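Reading the Campaign Story: Notes for Week 5
Media and Elections, evening section
Chathurika Khan

Welcome back, everyone. I promised last time that I'd put my notes up in a form you could read without having to decipher my board handwriting, so here they are, a little tidied and with the parts I rushed through filled back in. We ran long on the newspaper endorsements (my fault, I do love them) and so the section on polling stories got squeezed into the last stretch before 9 p.m. Please read that one twice.

You'll want the Brurkgate packet next to you while you read. It's the stapled set of local coverage from the mayoral race, and the page references below are to that packet unless I say otherwise. If you've lost yours there are spares in the tray outside my office door.

1. What we mean by a frame

A frame is the answer a story gives, usually without saying so, to the question "what is this really about?" Take a city council vote to raise parking fees. One paper treats it as a story about taxes. Another treats it as a story about downtown shops, and a third makes it a test of whether the council president can hold her votes together. All three can get every fact right. They've still told you three different things, and you'll walk away from each one caring about something different.

I want to be careful here, because every year a few students leave this session convinced that "frame" is a polite word for "lie." Please don't. You can't write a story without one. When you tell your roommate how your day went, you've framed it. What we're after in this course is noticing the frame early enough that you can ask what else might have been said.

The most common frames in campaign coverage, with the names we'll use on the exam:

The horse race. Who is ahead, who is slipping, who needs a good week. It takes up a great deal of space in October and it's easy to report, as there is always a new number.

The character story. A candidate's past, family, temper, habits. These can be very valuable, and they can also be thin gruel. Ask whether the trait has anything to do with the job.

The strategy story. Why did she give that speech in that town? This one flatters the reader a bit by inviting you backstage. Notice how often the speech itself disappears.

The history story. This is the one I find most interesting and the one that gets the least attention in the textbook. A present-day argument gets compared with an earlier one, and the weight of the earlier one comes along for the ride.

2. Historical comparison, and how to test one

Politicians of every party reach for history, and so do the people who cover them. A zoning fight becomes another Boston Tea Party. A primary challenge becomes a civil war. Somebody's budget is the New Deal all over again, and depending on who's talking that's either a compliment or a warning.

Comparisons like these do real work. They help a reader place something unfamiliar. They can also carry a conclusion past you before you've had a chance to look at it. So, four things to ask:

What exactly is being compared? The people, the law, the result, the mood? Writers often start with one and drift over to another by the third paragraph.

Who picked the comparison? Sometimes it's a source, in quotation marks. Sometimes it's the headline writer. On page 4 of the packet you'll see a comparison that belongs to one candidate's press office on Monday-morning letterhead and then turns up in an editorial with no quotation marks at all.

What had to be left out to make it fit? Something always does. A fair writer will tell you what.

Would the writer accept the same comparison if the parties were switched? This is my favorite, and it's the one that makes people uncomfortable, me included. Try it on a columnist you agree with. It's much less fun than trying it on one you don't, and you'll learn a lot more.

3. The Brurkgate race, in short

For those who missed the first half: two candidates, one open seat, and a water contract that hardly anyone had heard of before the summer. The contract was with a firm called Strazds, and it had been signed under the outgoing mayor. The Temano, which is the older of the two local papers, covered it at first as a dull procurement item on an inside page. The Wuselness, an online outlet with a very small staff and strong opinions, covered it as a scandal from the first day.

Neither one was quite right, in my view, and I'd like you to come to your own. The contract had been put out for bids in the ordinary way. It had also been extended once without a public hearing, and the Temano took far too long to mention that. Readers of one outlet knew about the bids. Readers of the other knew about the extension. Very few knew about both, and when the two candidates debated in the high school gym, the audience seemed to be attending two separate events.

I'd like you to mark up both papers' first stories (pages 2 and 7) with a pencil. Underline each claim of fact once. Circle any word that tells you how to feel. Then swap with a neighbor and see where you disagree, because you will, and those disagreements are what we'll talk about next session. Last year we lost half an hour to the word "quietly," as in "quietly extended." Is that a fact? Can a council do something loudly? I still don't know, and I've been chewing on it ever since.

4. Polling stories

Now the part I rushed. The Wuselness ran a poll of 400 residents and put the result in the headline: a lead of 2 points. The story used the word "surges."

Let's go slowly. With a random sample of 400, the usual margin of error is close to five points either way on each candidate's share. The margin on the gap between the two is larger still. A lead of 2 is well inside that. It doesn't mean the race was tied, and it doesn't mean the leader wasn't leading. It means this poll can't tell you, and a headline that says "surges" is claiming knowledge the poll doesn't have.

Then there's the matter of who answered. On page 9, down at the bottom in small type, you'll find that only 29 of the people who responded were under thirty. You can't say much about younger voters from 29 people, and yet the fifth paragraph says quite a lot about them. When you meet a sentence that begins "young voters are" in a local poll story, go looking for the small type.

A few habits that will serve you well:

Read the question as it was asked. "Do you support the water contract?" and "Do you support extending the water contract without a hearing?" will get you different towns.

Find out who paid. A poll from a campaign may be perfectly sound, but the campaign chose whether you'd ever see it.

Compare a poll with earlier polls by the same outfit before you compare it with anybody else's. Different pollsters ask differently and count differently, and a change between two of them may be no change at all.

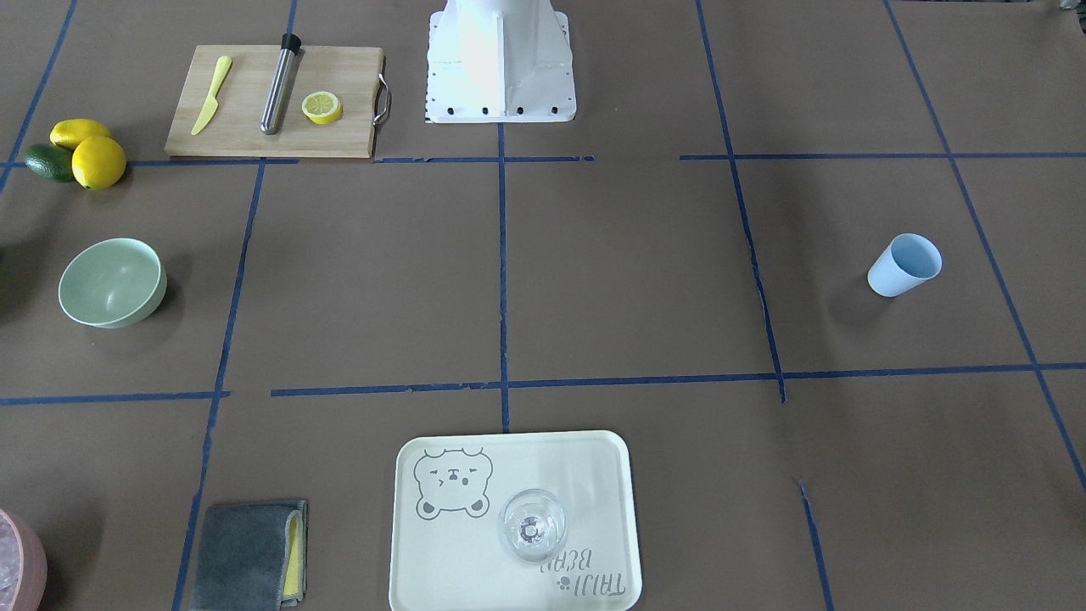 5. Corrections, and where they go

Every newsroom makes mistakes, and I'd be suspicious of one that never admitted to any. What's worth studying is the correction itself. Is it in the same place as the error? Does it say what was wrong, or only that "an earlier version of this story was unclear"? That last phrase drives me up the wall, as those of you in the front row have already found out.

The Temano printed its correction about the extension on the inside page where the first item had run. You could defend that as consistent. You could also point out that by then the story had moved to the front, and the correction hadn't moved with it. The Wuselness changed its text online without a note, and we only know because a reader had printed the original. Both versions are in the packet, pages 11 and 12. Lay them side by side and look at the second paragraph.

6. The word "media"

A short section, but I'd like it to stick. "The media" is a plural, and I don't say that to be fussy about grammar. When a speaker says "the media claimed," ask which outlet, which writer, and whether it was a news story, an opinion column or a guest on a panel. Very often the trail leads back to one columnist. Sometimes it leads to a great many outlets, and then the speaker has a fair point and ought to show it. In your papers I will circle every unattributed "the media" in green ink. I have a lot of green ink.

7. For next time

Please bring your marked-up pages and one clipping of your own that uses a historical comparison. It can come from any side of any argument, national or local, as long as it ran as a piece of published writing. Posts and memes are for week 8, so hang on to those.

Write one page, double spaced, running your clipping through the four questions in section 2. I'm not grading your politics and I can't stress that enough. Some of the best papers I've had argued against a columnist the student plainly adored.

This assignment is worth 50 points. Half of those are for quoting accurately, so check your quotations against the clipping before you hand it in, and attach the clipping itself. A paper without its clipping gets held until I have both.

Office hours are the same as before, and if the door's closed, knock anyway – it sticks, and I'm usually in there.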